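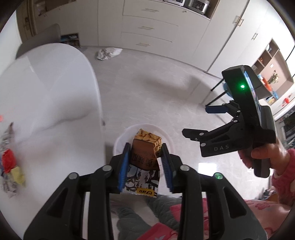

Page last changed: June

Olton: frequently asked questions

Where is Olton?
Olton is an inland town on the east bank of the River Gander, at the point where the smaller Umali joins it. The older streets lie on the tongue of land between the two rivers. Later building has spread north and east, up the slope towards Sollillow.

Is Sollillow part of Olton?
For council services, yes. It was a separate parish until the boundary was redrawn, and it still has its own postal area. Addresses there should be written with Sollillow on the line above Olton. Leaving Olton out can delay post, as the sorting office covers both.

How many people live in the town?
The last count gave 3,000 residents within the town boundary. A further 200 live in the farms and lanes on the west bank. These are counted with the rural district and do not appear in town figures, although most of them use the school and the surgery in Olton.

How high is the town above the river?
The market square is 7 metres above the normal summer level of the Gander. Ground at the meeting of the rivers is much lower and floods in most winters. No houses have been allowed on it under the present plan. The footpath there is closed when the gauge at the lower bridge shows red.

What is the climate like?
Mild and fairly wet. The hills west of the Gander take the heaviest rain. Fog is common in the valley on autumn mornings and usually clears before noon — later on the Umali side, where the banks are steep.

What is the town's main trade?
It was milling, then brick. The clay pits north of the station were worked until the seam ran thin, and three of them are now ponds. Most people in work today travel out of the town, and the largest employers inside it are the school and the cold store on Station Road.

How is the town governed?
By a town council of seven members, elected for the whole town and not by ward. The council looks after the square, the cemetery, the allotments and the two footbridges. Roads, schools and refuse belong to the district. The present clerk is Remedios Campos, who also keeps the electoral notices.

Where does the name come from?
This is not settled. The older view, put forward by Clotilde Hoarau in her history of the valley, takes it as "old farm". Unai Escobar has argued for a personal name in the first part, on the strength of spellings in the mill accounts. Both readings are given on the board in the square.

Can the boundary map be copied?
Yes, for private use and for school work. Printed copies are held at the library desk. For a larger sheet, or for the version showing the pre-change parish line, write to Consuelo Vidal in the map room. Please state the scale needed.

Which map datum is used for the heights on this page?
The national one. Heights on the old brickworks plans were taken from a mark on the station wall and should not be mixed with these.

Who should be told about an error on this page?
Corrections go to Macarena Vallejo at the town office, with the source if there is one. The office is closed to callers after 3 p.m.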